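Ok quick one tonight, dinner's in the oven and I have maybe 20 minutes.

So the carpet is down!! The back room finally has a floor I'm not embarrassed by. If you read the June posts you know the old one was beige and had a coffee stain shaped like Florida. Gone. Rolled up, dragged to the curb, good riddance.

Went with gray carpet tiles in the end. I know, I know, office floor. Manuela said exactly that. But I wanted something I could pull up a piece at a time when I spill (when, not if) and the price was ok. $277 for the lot from Rekari, plus another 11 for the sticky tabs that I then ran out of. Ordered more. Waited. Annoying.

What sold me was the streaks. Plain gray shows every crumb, I had it in my last apartment and I was vacuuming constantly. These have light and dark all mixed up, bits of off white too, so lint just sort of dissapears into it.
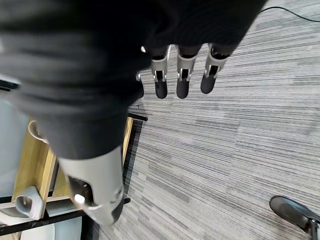

New carpet, stripes all going one way. Black fabric over the top.

Laying them. Not hard, but slow. Serena came by after lunch and we started from the middle of the room like the leaflet says, then worked out to the walls. There are little arrows on the back and you're supposed to keep them pointing the same direction. We did four rows before I noticed mine were turned. Pulled them all up again. Serena was very nice about it.

Cutting around the closet door was the worst bit. Use a new blade. I used an old one and there's a chewed looking edge by the hinge now, going to hide it with a strip of trim. Or a box. Probably a box.

You can still find the seams if you go looking but they're faint, and Hywel walked in and asked if it was one big piece, so I'll take it.

Still to do: baseboards back on, and the door needs shaving down a hair becuase it drags now. Then shelves. Still can't decide between the Sovwood ones and just painting what I have, tell me in the comments if you've had them, do they bow in the middle?

Timer's going. More when the shelves are up.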